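Jalldale Launches Take-Back Program for Used Phone Cases in 122 Stores

Customers can return any old case, from any brand, without a receipt

Jalldale, the retailer of phone accessories and small electronics, announced today the start of its take-back program for used phone cases. From May, every customer can bring old cases to one of 122 Jalldale stores and leave them at the service counter. The service is free of charge, and it is not necessary to buy a new product.

Most households keep several old cases in a drawer. The phone was changed, the new model has a different size, and the case has no more use. Many of these cases are still in good condition, but the owners do not know where to bring them. Home recycling bins often do not accept them, as one case can combine soft and hard plastics which are difficult to separate.
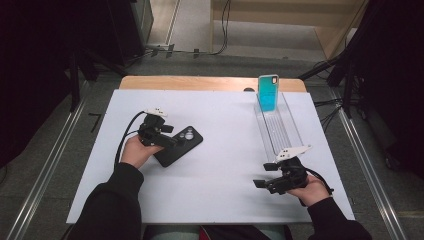
The program was first tested during one winter in 2 stores. In this period the staff received 539 cases, which was more than the company had planned for. The test also showed that customers prefer to hand the case to a person at the counter – a closed box near the entrance was used very little and will not be part of the program.

"We expected mostly broken items, and we were surprised by the good quality of what came in," said Muthoni Kinyua, who leads the program at Jalldale. "A case that fits an older phone still has a value for the person who uses that phone. Our first wish is to give it to this person."

After the collection, the cases are sorted by phone model and by condition. Cases which can be used again are cleaned and offered at a low price on a separate shelf in the store. Cases which are damaged go to Dadside, a plastics processor, where they are separated by material and ground for new products.
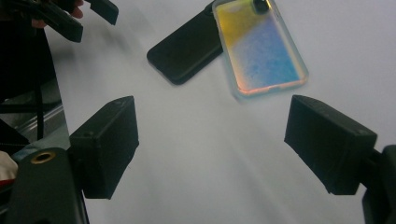
What Customers Can Bring

The stores accept cases made of silicone, hard plastic and mixed plastics, in all colors and sizes. Leather cases and wallet cases are accepted only if they are clean and complete. Screen protectors, chargers and batteries are not part of this program. Customers are kindly asked to remove cards, rings and stickers before they come to the store.

For each returned case the customer receives a paper voucher, which is valid for 90 days and can be used for any case in the store. Only one voucher can be used per purchase. 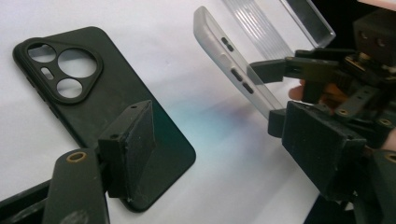
Store teams have received a short training and a printed guide with the most common models. "The customers ask very practical questions, for example if a yellow case is still good," said Naveen Sandhu, store manager at the Abdel Hamid Street location. "Now we can give a clear answer – yes, please bring it also."

A list of participating stores and their opening hours is available at every Jalldale service counter. Questions from the press can be directed to the Jalldale communications office.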